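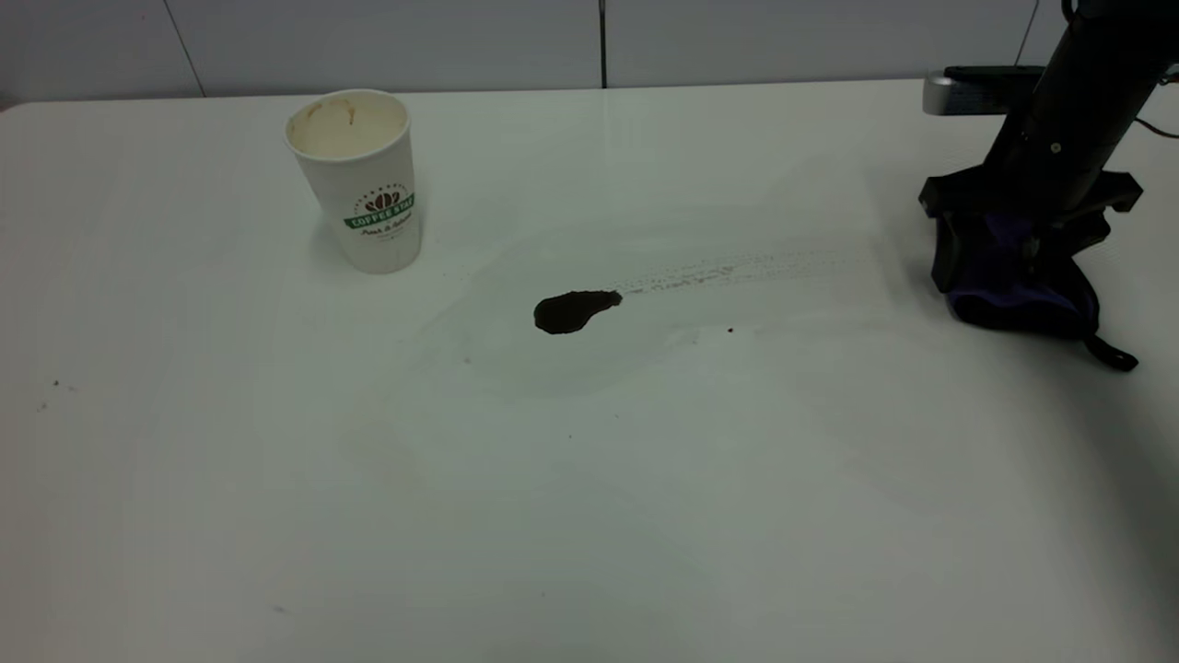

Ticket: Drip zone 8 not watering, perennial bed
Site: Lostside nursery, display garden
Opened: Jul 21, 2019
Status: Closed, with one grumble outstanding

Reported problem
The far end of the perennial bed is wilting by lunchtime. Catmint doesn't care, because catmint doesn't care about anything. The phlox and the astilbe care a great deal and have been lying down in front of customers. Controller is an Orkeck, and its screen says zone 8 ran this morning for 20 minutes. The soil says otherwise.

Entry 1
Pushed a finger into the soil next to the astilbe. Dust down to the second knuckle. Same test at the near end of the bed: nicely damp. So water is getting into the zone and giving up partway, much like the rest of us in July.

Ran the zone by hand from the controller. Valve opened, line hissed, near emitters dripped. Nothing past the third phlox clump. Gave the far end a can of water each to keep them alive while this gets sorted out.

Entry 2
Checked the filter, as the manual tells you to do first and as I did second. It was full of something resembling pea soup. Rinsed it, put it back, ran the zone again. Pressure at the near end went up a lot. Far end still dry. Near end now has a puddle.

Entry 3
Called the Storen help line. Was told to restart the controller. Pointed out that Storen made the tubing and the controller is somebody else's. Was told to restart it anyway. Restarted it. It lost the whole program and decided it was March. Set everything back up from the card taped inside the lid, which is in pencil and has been rained on.

Entry 4
Pulled back the mulch and followed the tubing by hand. There are 208 emitters on this zone according to the plan. The plan also says the line can be up to 100 feet from the valve, and somebody has tacked on an extra loop for the new astilbes that isn't on the plan at all. I recognize the knots. The somebody was me, last fall.

The loop has a kink where it goes around the edging stone, folded flat as an envelope. Straightened it and got a trickle. Let go and it folded right back up.

Entry 5
Cut out the kinked piece and put in an elbow from the Jakubowski parts bin. First elbow was the wrong size. Second elbow was the right size and cracked. Third one went on after the tubing had a minute in warm water to soften it. Opened the end cap and flushed the line until it ran clear, then closed it up and ran the zone again. Drips all the way to the last astilbe.

Entry 6
Checked again two days later, after the morning cycle. Damp at both ends. Phlox upright. Astilbe has crisp brown edges on the older leaves and will keep them for the rest of the season as a reproach. Took off the worst ones and left the rest. New growth at the base looks fine. Put the mulch back, a bit thicker at the sunny end.

Follow-up
- Rinse the zone 8 filter on the first of every month through fall.
- Add the extra loop to the plan. In ink.
- Split the zone before any more plants go in at that end. It's working, but it has nothing to spare.
- Order elbows.

Outstanding
Controller clock still gains a few minutes a day. Storen suggests restarting it.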